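Carkton Sim Teleop
Data card, June 2022

Carkton is a set of simulated tabletop demonstrations, all driven by a person holding a hand controller. We built it at Zarkholm because we wanted something small enough to download over lunch and messy enough to be interesting. We're really happy with how it came out!
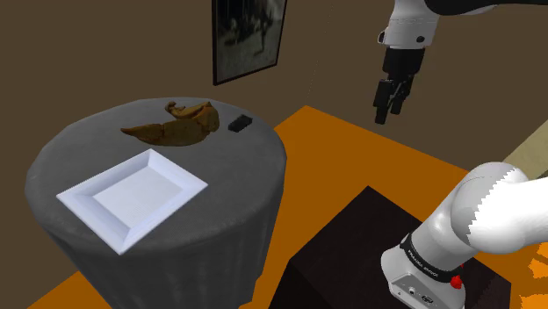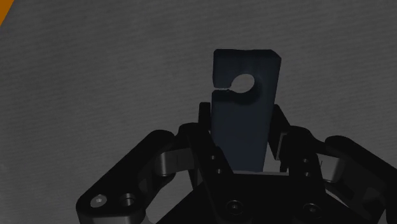
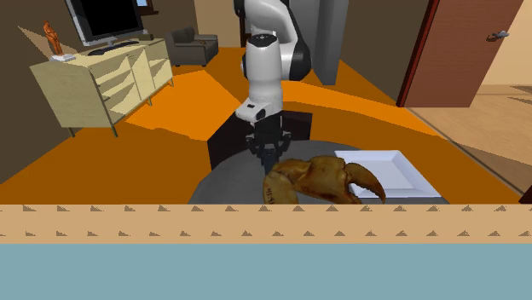
Rendered camera views from the living room set: side table with plate and pastry, gripper close-up holding the navy part, and the wider room with the crab claw on the table.

What's inside

1,388 demonstrations in total. 1,000 are in the train split and the rest are held out. Each one is a folder with:
- video from every camera, already synced
- joint positions and gripper opening at every step
- the raw controller stream, before smoothing
- a one-line instruction in plain English, like "put the pastry on the plate"

The raw controller stream is our favorite part. You get all the little hesitations and second tries that a smoothed path throws away – if you work on imitation learning, please play with it and tell us what you find.

How the demos were made

Operators at our Ollevbridge office wore a headset and moved the arm with one hand controller. The trigger closes the gripper and the side button freezes the arm so you can reset your wrist (you'll see these freezes as flat stretches in the joint data). Everyone did a warm-up session first, and warm-up runs are not included.

Objects and room textures come from the Qaisi asset pack and get shuffled between episodes. Scale is shuffled too, so food can come out much bigger than you'd expect.

Known problems

- Episodes recorded before the May controller update have a small lag between hand and arm. They carry the tag old_lag.
- Thin parts sometimes slide in the fingers under hard acceleration. Lowering the physics step helps but slows replay a lot.
- Cloth is drawn but has no physics.
- A few instructions name the wrong object. Fixes are very welcome – open an issue with the episode number.

Getting started

Run fetch.py, then replay.py with an episode number. Episode 400 is a good first pick: short, clean, and with a lovely recovery after a missed grasp. To record your own demos, plug in a controller and run record.py. The format is the same, so new folders drop right in.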